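Kanthorpe Neighbours' Newsletter
8 December 2020

Will a machine ever pair the socks?

By Bronwyn Brunton

Those of you who came to the autumn talk may remember that it ended in a rather lively argument over the biscuits about washing. Merle Grimshaw said she would believe in household robots on the day one of them emptied her tumble dryer, folded what was in it and put it away in the right drawers, and she would not be moved from that position by anyone. I promised to find out how far off that day might be, and I have spent more evenings on it than I meant to, so do put the kettle on.

Let me begin with the good news, such as it is. Plenty of chores have been done by machine for so long that we have stopped noticing. The washing machine itself is the great one. My grandmother gave the whole of one day a week to the wash, and I give it the time it takes to push a door shut and find the tablets. The dishwasher is another, and a good many of you now have one of those round vacuum cleaners that trundle about under the sofa (ours gets stuck on the fringe of the hall rug and bleats until it is rescued, but it does pick up the dog hair, I will give it that). What these have in common is that somebody built a box, or a flat floor, where the job could be done the same way every time.

Laundry after the dryer is a different kettle of fish altogether. I rang Brayan Sánchez, who many of you will know from the allotments and who used to look after packing machinery at Hapeta before he retired, and he was kind enough to talk to me for the best part of an hour. He told me that a tin of beans is a lovely thing for a machine to pick up, because it is the same shape on a Monday as it was last year. Well, he put it less politely, but that was the gist! A sock has no shape to speak of. It can be flat, or bunched, or inside out, or rolled up inside a pillowcase, and the machine has to work out which before it can do anything sensible. At Hapeta they had a line that could close 400 cartons in the time it took him to drink his tea, and in all his years there the one job they never managed to hand over was putting the folded cloths in the top of each box. Two people stood and did that by hand, and as far as he knows they still do.

Huia Lockyer, whose daughter is studying engineering, lent me some reading on the subject, most of which went over my head. The part I did follow was about learning from people. The old way was to write down every movement for the machine in advance, which works nicely for cartons and hopelessly for socks. The newer way is to have a person do the job over and over while holding a gripper of the same general sort the robot would use, and to record it all, so that the computer has a great heap of examples to learn from. I found that oddly cheering. All those years of matching up other people's socks, and it might count as expertise.
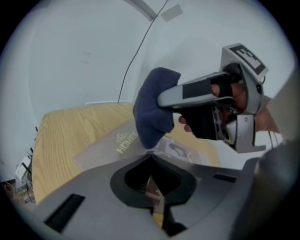 A hand-held gripper with a piece of navy fabric in its grasp, over a light wooden table.

I did have a go at home to see how hard it would be, using the kitchen tongs and the contents of my own airing basket. I can report that lifting a sock is easy enough, that laying it down flat is maddening, and that turning one the right way out with tongs is beyond me altogether. I gave up after a quarter of an hour and did the rest with my fingers while listening to the play on the radio. If any of you would like to try it, Dilek Tokgöz has suggested we make it a party game in January, and she has offered a jar of her quince jelly for the winner.

So, Merle, my answer is not yet. Tins and cartons, yes. Floors, mostly, if you pick up your rugs first. Picking up one sock from a clear table looks to me like the sort of thing that could come along reasonably soon, but a whole basket of mixed washing, folded and put in the right drawers, in a house with a cat asleep on the towels, I should think is a good many years away, and I would not like to guess at what it might cost. Brayan is more hopeful than I am. He thinks care homes and hotels will have it first, where the sheets are all alike, and that the rest of us will get the leftovers.

If you have a household gadget that has earned its place (or one that has gone straight to the back of the cupboard), please send me a few lines for the next issue. Notes can go through my door as usual, and large handwriting is much appreciated.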